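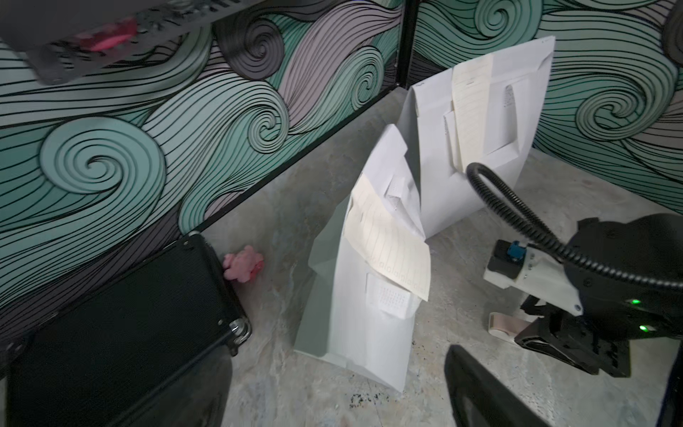
Un lecteur de Verilley me demande s'il faut vraiment refaire tous les réglages quand on passe de la platine au lecteur réseau, parce que chez lui les disques sortent deux fois moins fort que les fichiers et qu'il se lève à chaque changement. Non, pas tous ! Seulement le niveau d'entrée, et c'est l'affaire de cette partie du guide.

Partie 6. Régler les entrées du préampli Goltar

Je pars du principe que vous avez déjà branché les enceintes et que le Goltar s'allume (voyant blanc fixe). Si le voyant clignote, retournez à la partie précédente, moi aussi j'ai sauté l'étape du cavalier de masse la première fois et j'y ai passé ma soirée.

1. Mettez le volume à zéro et coupez l'ampli de puissance. Le préampli, lui, reste allumé.

2. Branchez la platine sur PHONO et vissez le fil de terre sur la borne juste à côté. À la main, ça suffit, pas la peine de sortir la pince.

3. Branchez le lecteur réseau sur LIGNE 2. J'évite LIGNE 1, que je garde pour le vieux lecteur de cassettes Morikawa (oui, j'ai encore mes démos dessus, et oui, je les écoute).

4. Rallumez l'ampli, choisissez PHONO avec la molette de gauche, posez un disque que vous connaissez par cœur et montez doucement jusqu'à votre volume habituel.

5. Sans toucher au volume, passez sur LIGNE 2 et lancez le même album en fichier. Appuyez longtemps sur la molette : l'écran affiche GAIN. Tournez vers la gauche jusqu'à ce que les deux sources sonnent aussi fort l'une que l'autre. Chez moi ça tombe sur -6, chez vous ce sera peut-être autre chose, fiez-vous à vos oreilles.

6. Appuyez une fois, brièvement, pour enregistrer. L'écran revient tout seul au nom de l'entrée.

Attention : ne débranchez jamais le fil de terre avec l'ampli allumé. Le ronflement qui part dans les enceintes est affreux, et les tweeters n'aiment pas ça du tout.

Note : prenez le même pressage pour comparer, si possible. J'ai fait l'essai avec le live de Cekholm, le vinyle d'un côté et la version remasterisée de l'autre, et j'ai tourné cette molette pendant une éternité avant de comprendre que le remaster était simplement gravé beaucoup plus fort !

Note : la position 17 du menu (MONO) sert pour les vieux disques d'avant la stéréo. Elle ne change rien au gain, vous pouvez l'essayer tranquillement. Sur mes quarante-cinq tours de jazz un peu fatigués, je la laisse tout le temps, les craquements passent bien mieux.

Si le réglage ne tient pas après extinction, vérifiez que vous avez fait l'appui bref de l'étape 6. S'il ne tient toujours pas, maintenez les deux molettes enfoncées à l'allumage pour remettre les entrées d'origine, puis reprenez à l'étape 4. Les réglages de balance sont conservés.

Mis à jour le 12 mars 2022. Le branchement du casque est dans la partie 7.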